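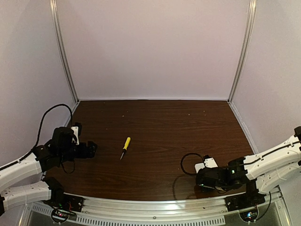 Fig. 1. Small screwdriver with a yellow handle.

Section 8: Putting up the Ilinari wall shelf

I've hung four of these now, two in my own hallway, so these steps are in the order I like doing them (the leaflet in the box has the brackets going on last, and I dropped one on my foot that way!).

1. Hold the rail against the wall and mark both end holes in pencil. I put mine 800 mm above the desk.

2. Check the marks with a level, then check again. My Clusdale level is a bit off, so I flip it around and take the middle.

3. Drill, push in the plugs, and drive the screws by hand. Stop when they feel snug.

4. Hook the brackets on the rail and slide them along until they click.

5. Lay the board on top and put in the two tiny screws from underneath. Go easy, they strip if you so much as look at them.

Note: The 1,000 mm board needs a third bracket, sold separately. Babita Garg wrote in to say the Erix ones fit too, and mine did after a little wiggling.

Caution: Look out for pipes and cables before you drill, especially over a light switch.

Leftover plugs go in the bag with the spare screws.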